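Sumeo Hand Gripper, Build Guide
Section 4: Fitting and adjusting the fingers

Last updated: April
6 min read

This section explains how to fit the two printed fingers to the Sumeo hand gripper and how to adjust them, so that they close straight. Please finish Section 3 (trigger and slide) before you start.

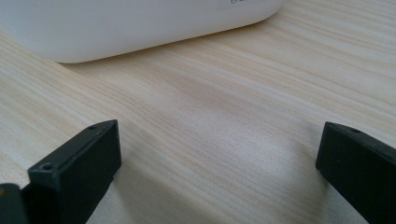
You need a table with a flat top and enough free space to lay the tool down and turn it. I did my first two builds on a soft mat and I do not recommend it, as the tool sinks a little and you measure wrong.

What you need

- Two printed fingers, left and right. They are mirror parts, so please check that you did not print the same one two times.
- The screw bag marked Malis, from the kit
- Hex key, small size
- A strip of ordinary paper
- A ruler or caliper
- Fine sandpaper

Before you start

Remove the battery. The slide can move when the trigger is touched, also when the switch is in the off position, if your board is the older Skunenura version. The newer version has a lock, but I ask you to remove the battery with both.

CAUTION: Keep your skin away from the space between the fingers when you test the closing. The spring is not very strong but it is quick.

4.1 Clean the printed parts

1. Look into every screw hole of the finger. If there are threads of plastic inside, remove them with the hex key or a small drill bit which you turn by hand.
2. Sand the inner face lightly. Stop when you feel no ridge with the fingernail. If you sand too much, the two faces will not be parallel any more.
3. Wipe away the dust.

Note: Do not use a power drill for the holes. The walls are thin there, and I have broken two fingers in this way.

4.2 Mount the fingers

4. Open the slide completely.
5. Put the left finger on its carrier. The inner face must look to the middle of the tool.
6. Put in the screws and turn them only until they touch. Do not tighten yet.
7. Do the same with the right finger.
8. Move the slide slowly by hand, from open to closed. If you feel a hard point, take the finger off and look for plastic left under it.

4.3 Set the opening

9. Open the slide again and measure between the two inner faces. My two tools are set to 38 mm, and this is a good value for cups, small boxes and similar objects.
10. If your value is smaller, loosen the stop screw at the end of the slide, a quarter turn each time, and measure again.
11. Both fingers must come to the middle at the same moment. When one arrives earlier, move its carrier one tooth on the belt.

4.4 Set the fingers parallel

12. Place the strip of paper between the fingers and close them.
13. Pull the paper softly at the tips. Then open, move the paper deeper, close, and pull again. The resistance should feel the same in both places.
14. If the paper slips at the tips, turn the finger a very small amount inward and repeat step 13. It takes patience, and I usually need several tries.
15. Tighten the screws, a little on one and then a little on the other. Do the paper test one more time, as tightening can move the finger.

CAUTION: The screws go directly in plastic. Tighten with the short end of the hex key in your fingers, never with the long end as a lever.

4.5 First test

16. Put the battery back and switch on.
17. Open and close 6 times with nothing between the fingers. Listen for clicking. A click usually means that the belt is too loose (see Section 3).
18. Now try with something light, for example an empty paper cup. Come from above and hold the tool steady.

If the object turns when you lift it, go back to 4.4. If it slides straight down, the faces are probably too smooth, and you can glue a thin rubber strip on each one.

Maintenance

Check the screws after the first 200 closings and after that every month. In the shared workshop in Najafi, where our first tool is used by many people, one pair of fingers lasted some 4,000 closings before a crack came beside a screw hole. When you see a white line in the plastic near a hole, print a new pair and change both together.

Keep the old fingers until the new pair has passed the paper test. Section 5 continues with the cable and the handle cover.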